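Why Can You See Through Some Things and Not Others?

Have you ever pressed your nose against a window on a cold day and wondered why the window lets you look out, but the wall right beside it doesn't? I used to ask my grandmother questions like this all the time, usually while she was trying to cook supper, and she would tell me to go and find a flashlight and see for myself. So go and find a flashlight, if your grown-up says it's all right, and we'll see for ourselves together.

Light travels in straight lines, and it is very, very fast. When it bumps into something, a few different things can happen. It can go straight through. It can bounce off. It can get soaked up and turned into a tiny bit of warmth. Most of the time it does a little of each, and that mixture is what makes the world look the way it does.

Things that let light go straight through are called transparent. A clean drinking glass is transparent, and you can read a comic book right through it (the letters may look a bit wobbly!). Things that let some light through but scramble it on the way are called translucent. Wax paper is like that, and so is a frosted bathroom window. And things that don't let any light through at all are opaque, like a door, or your dog, or a slice of toast.

Now, plastic is a wonderful material for this, because it can be any of the three. It can even be tinted, like the smoky gray kind, or frosted, like the shell of a phone case. 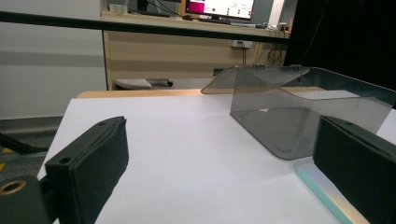
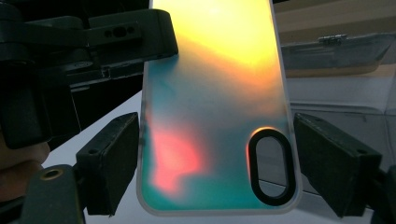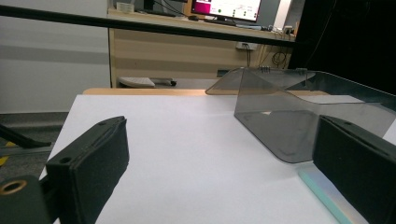

Smoky plastic works a lot like sunglasses. There is coloring mixed all the way through it, and the coloring soaks up part of the light. The rest gets through to your eye, so whatever is on the other side is still there to see – it just looks darker. Shiny plastic also bounces a little light off its surface, and that is why you sometimes see bright glints on it, or even your own face looking back at you.

Frosted plastic does something else. Its surface, or sometimes its inside, is full of tiny bumps that are much too small to feel properly. Each one nudges the light off in a new direction. By the time it comes out, the light has been sent every which way, and anything behind looks soft and blurry. Colors can melt into each other like sherbet in a warm bowl, which I think is one of the prettiest things plastic does.

You can make your own frosted window at home. Take two clear plastic sandwich bags and ask a grown-up for a bit of fine sandpaper. Leave one bag alone and put the other over a piece of cardboard, then rub it gently until it looks cloudy. Hold each bag up in front of a favorite picture, first close and then farther away. What happens to the cloudy one as you move it back?

If you'd like to do more, walk around your home and find five see-through things, and decide which word goes with each. Jam jars are tricky – some are both, if there's jam in them.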